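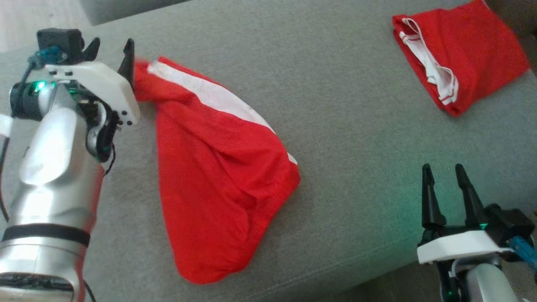 Page last changed: Tuesday, 16:20, by H. Hutchins

Home | Checklists | Lastov | Stalus | Search

Lastov folding cell – software check before policy run

1. Controller started, no old process left from the last session. OK.
Comment: please look with the process list also, the Stalus panel shows only what it started itself.

2. Wrist camera streams alive on both arms. OK.
Comment: the left stream had a delay of 39 ms. Limit is 200 ms.

3. Left and right camera names not exchanged in the config. OK after correction.
Comment: file was copied from Pennington, where the order is opposite.

4. Grip force limit loaded from the garment profile. OK.
Comment: the shorts profile is enough for thin fabric. Do not use the towel profile.

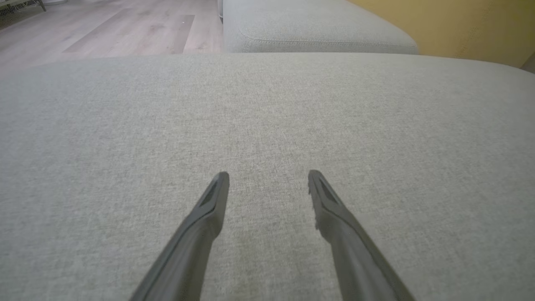 5. Open command sent, finger position read back. OK.
Comment: wait until the value is stable, then write it in the log.

6. Planner keeps the fingertips over the cushion height. NOT OK.
Comment: height map is older than the sofa model. I made ticket 623 – until it is closed, run only with reduced speed.

7. Watchdog stops both arms when one stream is lost. OK.
Comment: tested from the software side only. The stop button has its own list.

8. Log disk has place for 2,000 episodes. Not checked.

Checked by: Harriet Hutchins
Next check: after the planner update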